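Kindstead, November 12, 2024

Bravcombe opens its robotics laboratory to visitors for suturing demonstration

Bravcombe has welcomed guests from health care, education and local industry to an open day at its Kindstead laboratory, where staff presented their current work on robotic suturing. The programme was delivered jointly with Moynihan, the company's partner in surgical skills training.

Visitors were received in the main laboratory, where desks and robotic equipment share one open floor, and were given an introduction to the Zisau project before the practical sessions began.
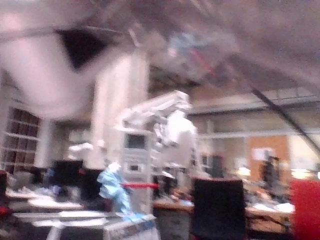 View from a wrist camera in the laboratory, with a white robotic arm at centre.

The Zisau project began in July and studies how robotic instruments handle thread and tissue during the closing of a wound. A total of 200 guests attended in 13 groups, each of which was able to follow the work closely and put questions to the engineers on duty.

At the suturing station the work was carried out on a tissue pad, with braided suture tied in knots along an incision. Staff explained how the instrument's jaws take hold of the strand, how tension is kept even as a knot is drawn down, and why the placing of each knot matters to the one that follows.

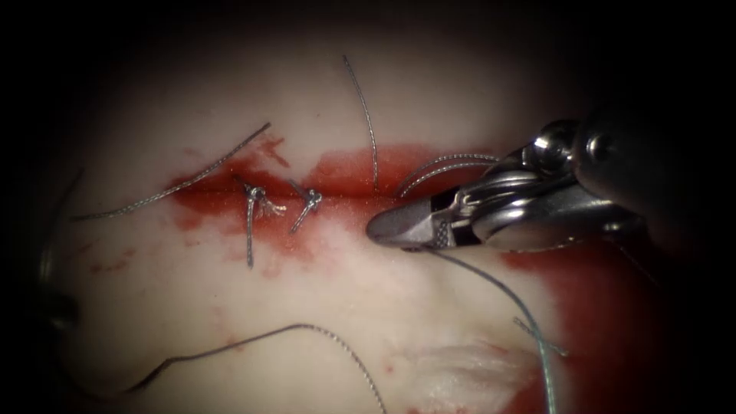 Guests were also shown how recordings are stored and reviewed after each session. The project has completed 332 recorded suturing runs to date, and these are used by Bravcombe and Moynihan in planning further trials. A short talk on instrument care and the training of new operators closed each visit.

Bravcombe wishes to thank the 11 members of the laboratory team who prepared and led the demonstrations, and all those who travelled to Kindstead to attend.

Organisations wishing to arrange a group visit, or to receive further information about the Zisau project, are invited to contact the Bravcombe press office.

Ends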